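Aneck notebook, August, started 4:40 pm

Writing this up before I go home, as I know what my notes look like if I leave them overnight.

Where we are: the club's entry for the Dolus challenge is a PC parts sorting cell. The arm has to take parts off a fixture board, put them down where the task sheet says, then put them back. Memory, processor, hard drive. The judges swap the order on you, so nothing can be hard-coded except the board itself. We get 300 seconds per run, and right now we're nowhere near that (we're slow AND fussy, great combination).

Goal for this afternoon was memory only. I wanted the arm to come in square to the first module, stop short, and wait for me to say go. No grabbing at full speed yet, please, everyone. I'd like the clips to survive until the contest.

What I did

Started with the old pose file from the Flidell branch, mostly to see how far off it was. Pretty far! The height was fine but the approach came in twisted, so the fingers would have met the module on a corner. I re-taught the approach pose by hand, saved it, ran it, hated it, did it again. The second one is much better. It's saved as ram_pre_b and I left the first one in there too in case I'm wrong about which is better.

Then I dropped the speed way down and put a 2000 millisecond wait before the last move. It feels like forever when you're standing there, but it gives you time to look at the wrist camera and hit stop if you don't like what you see. Leave it in until we trust the thing.

Gripper force: I had it at the default and that's too much for a memory module, I'm pretty sure. Turned it down. The encoder count I settled on for "closed on a module" is 508. Write that down somewhere other than this page, future me.

I also spent way too long on a silly bug where the script read the wrong pose after a restart — it was loading the list before the file had finished saving. Fixed by just making it save first and then load. Not elegant, don't care, it's a club project.

Wrist camera view

The two modules are upright side by side on the left half of the board, clipped top and bottom, so from the wrist you see them nearly edge-on. That makes them really thin targets! The detector Lại (our vision script) likes big flat things, so it'll probably be happiest with the label on the Toshiba drive. For the memory I'm thinking we find the gray clips first and work out the module from those.

The processor is up near the top of the board in its square holder, and there's still old thermal paste smeared over the metal. I want to wipe that off before anybody tunes the vision on it, or we'll end up with a detector that only knows messy chips.
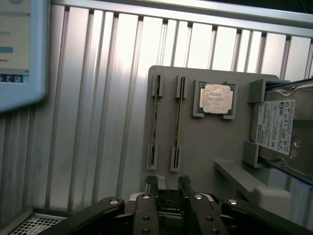
For next time

Run ram_pre_b ten times in a row and note any drift. I only did a handful and then got distracted by the save bug.

Try the clip-first idea in Lại. If it's a pain, fall back to fixed offsets from the board corner for now.

Clean the processor.

Don't touch the drive yet. It sits at an angle in its bracket and I think it needs its own approach pose, and maybe a wider opening on the fingers. Separate session.

Somebody please check whether the rules let us re-zero between runs. I read that section twice and I still can't tell.

Stopped at 6:15 pm. Pose file and script are both pushed to the Aneck folder, speed is still set low.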